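Home | News | Workshop Notes | Back Issues | Contact

WORKSHOP NOTES
Keeping the simulation cell honest

The Horkis cell at Tekville has a twin that lives only on the computer, and in May it got the same overhaul as the real one. Jamila Abeysekara did most of the work. The two had drifted apart since last summer. The gripper on the bench had been swapped for a newer set of fingers, and the model still carried the old ones, 10 millimeters shorter. Programs that ran clean on screen were closing on air or pushing into the table.

Jamila started with the fingers. She measured both on the bench, entered the new lengths, and checked the tool point against the calibration pin. The wrist came next. The zero position for the last joint had been typed in by hand at some point and was wrong by a small amount, enough to matter at full reach. It is now read from the controller's own file when the model loads.

After that she went through the practice rooms. These are furnished interiors that the arm is tried in before anyone books time on the hardware. She loaded them one at a time, moved the wrist through its range, and looked at the result from the arm's own viewpoint, with the fingers in view. A wrong offset shows up quickly that way, and so does a wall or a table that has been given a surface you can see but no surface you can touch.
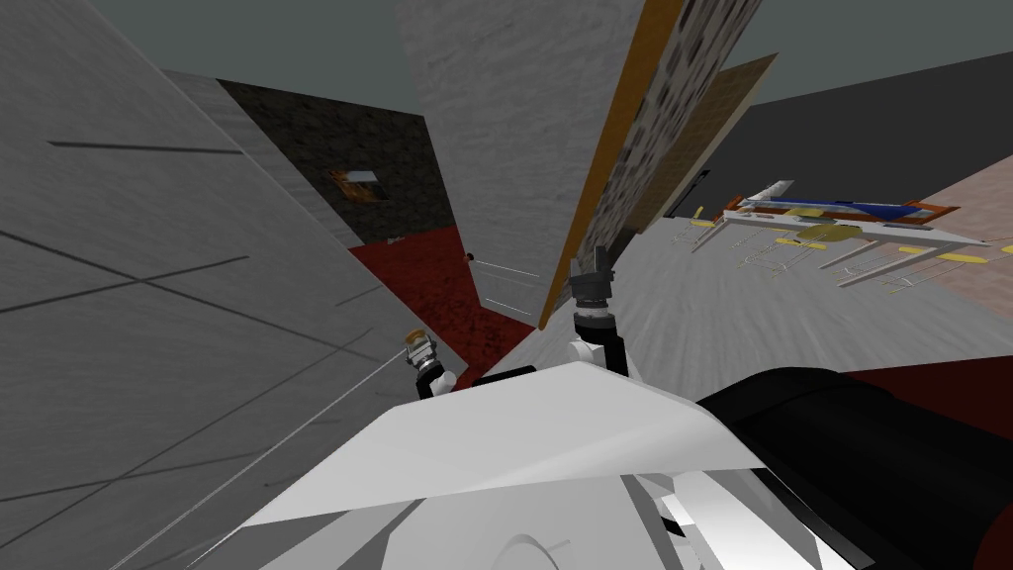

Tumelo Oosthuizen would have left the rooms for later. His view is that the furniture can wait as long as the joint limits are right, and that a morning spent on table legs is a morning the real arm sits with its cover off. Jamila's answer was that thin chair and table legs are where the old collision shapes failed most often, and she kept to her order.

The contact test took the longest. It runs 600 short moves, each ending with a fingertip against something solid, and logs any move where the tip passes through. The first run logged 170. Most of those went away when the fingertips were given their own collision shapes in place of one box around the whole gripper. The rest were fixed by hand over nearly two weeks.

A few points for anyone using the cell:

Old programs need the new tool file. If you saved a program before May, open it, pick the Mathebula tool from the list, and save it again. Run it at low speed the first time, in the model and then on the bench.

Don't edit the joint zeros in the model. If they look wrong, check the controller first and tell Jamila.

When you change anything on the real gripper, including pads, write it on the sheet by the cell door. The model gets updated from that sheet.

The contact test now starts at 6 p.m. whenever the model has been changed. The log goes to the shared folder. Reshma Msimang is looking after it while Jamila is away.

Still open: the cable bundle is not modeled at all, so watch it on the bench when the wrist turns past its halfway mark.

Last updated: May
Contact the newsletter desk | © Tekville Workshop | Back to top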